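Sorting cards and small packets into coloured bins – how many bins is too many?
Posted in: Home and Storage > Small Things

Adwoa Amegashie
Member, Wumbei

Hello everybody. I hope I am in the right part of the forum, if not please move me.

I have a problem with small flat things. In our flat we have gift cards, loyalty cards, the cards of my son's games, little packets of spare screws and buttons, and also one wallet which is full of old receipts and is not used as a wallet any more. Until May all of it lived in one biscuit tin. When somebody needed the library card, the whole tin went over the table and half of the things stayed there until dinner.

So I bought open plastic bins, the low type with no lid, and I gave each colour a meaning. Black is for things we keep but do not need. Yellow is for things which must be used before a date. Green is for things that belong to my son. This works quite well with my own things. With the cards it does not work, because a card can be two things at the same time. A gift card of my son has a date on it. Is it yellow or green? My husband says yellow, my son says green, and I move it every week from one to the other.

My second trouble is that the cards lie flat in the bottom and I can not see what is there. In the black one especially a dark card disappears completely. I have read that people put a divider inside, but the bins are not very big and I am afraid there will be more divider than space.

I do not want to buy a cabinet with drawers. I had one in the old flat and it became a second biscuit tin, only with handles. I would like to stay with open bins if it is possible. Should I add a fourth colour for "both"? Or should I have fewer?

Thank you for your patience with my English and my cards.

Viradcombe
Regular

Do not add a fourth. I had six colours one winter and I needed a list on the wall to remember them. Stay at 3 or go down to 2.

Irton
Regular, storage section

Hello Adwoa, I have the same habit with colours, so I will try to answer properly.

For the card that is two things, I would decide that the date always wins. It doesn't matter if the card belongs to your son, to you or to the neighbour. If there is a date, it goes in yellow, and when the date is finished it goes in the garbage. Your son can write his name on a small sticker so he is not offended. In our house we had the same discussion about bus passes and it stopped the day we made this rule.

For seeing the cards, I don't use dividers in small bins. I stand the cards up against the back wall of the bin, with the printed side to the front, so the big letters can be read from the chair. One leaning card is easy to find. When there are ten of them they begin to slide, and then it is time to throw some away. Dark cards I would not put in the black bin at all. You can change the meaning of the colours, it is your house – take yellow for the things you lose most often, because yellow is the easiest colour for the eye on a brown table.

Also important is where you do the sorting. I put the bins in one line at the back of the table, touching each other, and I leave all the wood in front of them free. The things to be sorted come on this free part, only a few at a time. If you pour everything out you will be tired before the middle. With a light wall behind the bins it is also easier to see, my old place was in front of a dark curtain and I was always leaning over. Bins at the back, work at the front, like so:
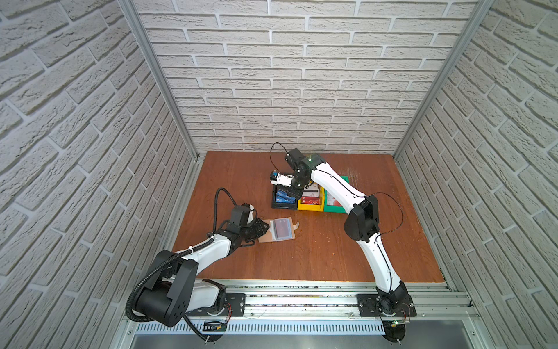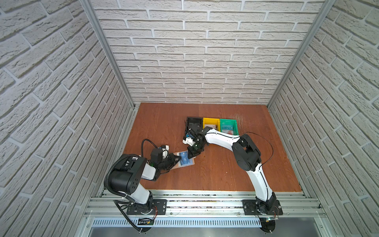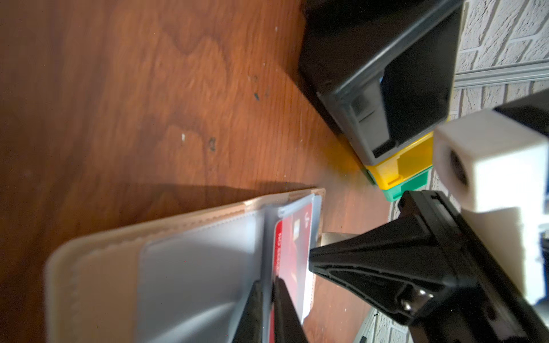

About the wallet: please open it before you give it a colour. Mine had 32 dollars in it, and also a receipt for a kettle which I had been looking for when the kettle was broken. Receipts with a guarantee have a date, so they are yellow again. The empty wallet you can give away, or keep it in the black bin if it is a nice one.

The packets of screws and buttons I would take out of this system completely. They are thick and they push the cards down. A jar in the kitchen is enough for them. I counted mine last year because my sister did not believe me, and there were some 400 buttons, so now I have a bigger jar.

If you are still moving the same card each week after one month, write again and tell us which card it is.

Adwoa Amegashie
Member, Wumbei

Thank you both. The rule of the date is accepted by my husband, and my son is thinking about it. I have put the packets in a jam jar already. In the wallet there was no money, only a ticket for parking and the library card which we replaced in May.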